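I'm going to stick up for the casserole that gets eaten out of the dish, standing up, before anybody sits down. My sister-in-law makes one every February when we all pile into her place in Dresville, and it's four things: noodles, canned tuna, peas, and way too much cheddar. I love it. I'd take it over anything on the menu at Staniforth, where 3 of us once split a "deconstructed" version that came with foam (foam!) and went home hungry.

Somewhere along the way we all got embarrassed about canned soup and crushed crackers on top. Why? My mother fed eight people on that stuff at 6 p.m. every night and the plates came back clean. I've tried the homemade white sauce, I've tried the fancy Gruyère, and sure, they're nice, but they take two pans and most of my patience.

So buy the cheap noodles. Bake it until the corners go dark and crunchy, and fight over the corners like we do.
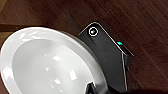
And please don't put kale in it. I had it that way at a potluck over in Tusport and I'm still a little mad.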